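Speaker notes - "Letting the Dough Wait"
Tretham Library, evening talk, Apr 8, 2020

Say hello and let people settle. Thank Glykeria Antoniadis for the invitation and for the lovely introduction, even if she makes it too generous, as she tends to. Mention that there are 53 chairs and that the ones near the radiator are the best.

Start with my grandmother's kitchen in Suvell. She never owned a timer. She put the bowl on the shelf over the stove, went off to see to the hens, and came back when she felt like coming back. Pause here. People usually want to tell me about their own grandmothers at this point, and I should let one or two of them.

Now the main thing, and take it slowly: most home bread is rushed. A recipe says one hour because an hour fits nicely on a page. In a cool kitchen the same dough may want three, and in the refrigerator it can happily go overnight. Flavor comes with the time. Use the plain loaf to explain - 400 grams of flour, 8 grams of salt, water, a little yeast - and write it on the board, large, so the back row can read it.
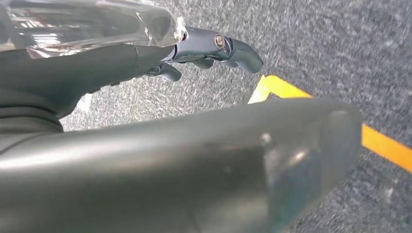 Slide 8: close view, dark gray, soft focus

Give them a moment, have a sip of water, and move on to shaping. Keep the hands loose and the counter only lightly floured. I always say too much here, so stick to the two folds and the turn, and tell the story of the loaf I dropped on Morven Laing's porch in September (she still served it, bless her, with soup).

Then ovens. Every oven lies a little. Suggest a cheap thermometer and a heavy pot with a lid, and remind them to let the pot heat up too. Someone will ask about steam - the lid takes care of it.

Questions. If it goes quiet, ask who keeps a starter and what they call it. Océane Bélanger has promised to bring hers, so hold it up and let people have a sniff.

Close with thanks, and tell everyone the rye loaves are on the table by the door. Butter is in the blue dish. Knife to go back to Glykeria.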